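Jomden Craft Boxes: where we've got to with the Histelon grant
Progress report, 09/03/2025

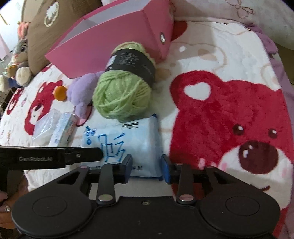
The short version

We're a bit ahead on sorting, a bit behind on boxes, and the money is holding up better than I feared when I filled in your form. I've tried to stick to the headings you sent, but I ran out of things to say under "governance" so I've folded that into the bit about money. I hope that's all right!

What we said we'd do

Just to save you digging out the application: the plan was to take donated and end-of-line craft bits (yarn, little plush pieces, packets of this and that), sort them, and make them up into gift boxes for children who are stuck at home or in hospital for a long stretch. We asked for 1000 pounds towards boxes, postage and the yarn we can't get donated. The target was 500 boxes by the end of the summer.

Where the boxes are

We've packed 399 so far, and I'm really pleased with that given how January went. The heating in the Sidard Road room packed up and we lost the best part of two weeks, so everything came home with me and got sorted on my bed and then the spare bed. I've carried on doing some of it on a blanket even now the heating's back. Small packets don't roll off a blanket, and the fluffy ones are kinder to the plush bits than a trestle table with old paint on it.

The lidded boxes with the snap fastening have gone down very well. The pink ones go first every time. They do cost more than the plain card sort we started with, and I went back and forth over it for ages, but children keep them afterwards for hair clips and felt tips and whatnot, and one mum wrote to say hers now lives under the pillow. The plain ones mostly arrived with a corner squashed in. I'd like to stay with the snap lids if you're happy for us to.

What's going in them

Yarn is the backbone of it. Pale green has been our luckiest colour this time, and we've still got plenty. We leave the paper bands on the balls so the family can see what they've got and match it if they want more (a few have asked where to buy it, lovely to hear). Please don't send anyone our way with more grey. I say this with affection, but we have enough grey yarn to cover a bus.

The plush pieces are harder. Lavender and orange are popular, the round fuzzy ones especially, but they're bulky, and one too many means the lid won't shut. I've moved to one large or two small per box and that seems to have sorted it.

Then there are the small packets. We had a long wobble over these. Some come in clear wrap, some in soft coloured bags, some in their own little cartons with tiny print, and working out what was in what was eating up whole evenings. Now anything without a proper label gets put to one side and I go through it once a week with a cup of tea and my reading glasses. It's slower at the start, much quicker at the packing end.

What hasn't worked

The themed boxes. I was very keen on doing an animals box and a seaside box, and we made up 18 before I admitted that I was spending twice as long on each one. They've gone out and been liked, but I won't do more under this grant.

Collection from the Javier Street shop has also been patchy. They're generous with stock but their back door is only open in the mornings and I work mornings. I've asked whether they could hold things for us behind the till.

Money

Postage is up on what I budgeted and yarn is down, so the two have more or less swapped places. Receipts are in the envelope, in date order apart from two from the post office that I found in my coat. I haven't needed to dip into anything of our own.

What's next

Finish the last of the boxes, get the snap lids reordered before the price changes, and write the little instruction card again, as the finger knitting diagram confused everybody including me. I'd also like to ask you whether leftover yarn can go to the school on Sidard Road once we're done, or whether it has to stay with the project. A quick yes or no by email would be fine.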